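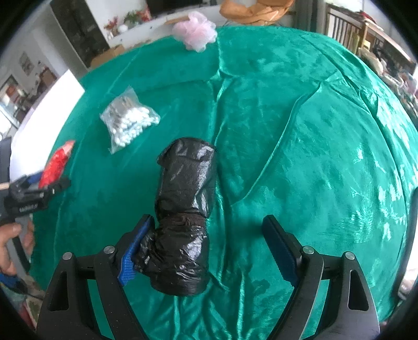
Workshop tips: getting a school gripper team through the household objects round

If your club is heading into a pick-and-place season, start with the shopping, because the stuff in your bathroom cupboard will teach the kids more than any foam block kit! We run ours on hand-held grippers first and only put the fingers on the arm once everyone can do the round by hand. Here are the habits that have stuck with us since February.

Choosing your objects

Go for things that misbehave. A mesh bath puff squashes to nothing and then springs back. Cotton swabs in their plastic bag slide about inside and change the balance halfway through a lift. Garbage bags knotted into a bundle are brilliant – slippery, lumpy, and different every time you tie one. Anything in a shiny wrapper is good value too, especially if it has a narrow twisted waist for the fingers to close on.

Keep the lot in one lidded tub with the team name on it. Ours says Ora on masking tape and has been through the dishwasher more often than I'd like to admit.

Use a cloth, and use a bad one

Satin is my favourite. It shines, it bunches, it slides along with whatever you're dragging, and kids who have only practised on a bare bench get a real shock the first time the whole tablecloth comes with them. Don't iron it. If it creeps too much for the younger ones, fold the edge under and clip it with bulldog clips on the far side, out of reach of elbows. 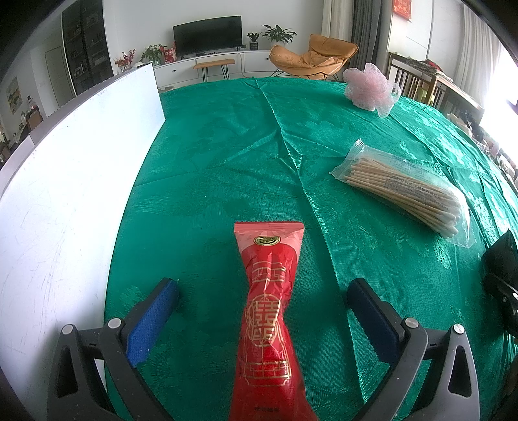
Damian Kalinowski
Robotics club coach and workshop tips columnist

Line up before you close

Teach them to bring the open fingers down either side of the object and stop. Have a look at both gaps. Are they even? Then squeeze. The rush to grab is where most of our fumbles come from, and a pause of one breath fixes a surprising number of them. With long packets, get them to try a grip at the middle and then another nearer the end, and talk about which one swings.

Looking after the pads

Wipe textured pads with a damp microfibre cloth and let them air dry. No dish soap, it leaves a film (ask me how I know). An old toothbrush gets lint out of the ribs, and satin sheds more lint than you'd think. Check the pivot pins while you're there and wiggle each joint. If you feel slop, write it in the log before you touch anything.

The log

An ordinary exercise book! Ours is up to 3,493 attempts, every one with initials, object and result. The Hájek twins colour in the drops in red, and by now you can flip through and spot the exact week we changed pads.

Session length

Sixteen minutes on, then swap. Tired hands pinch too hard and the kids get silly.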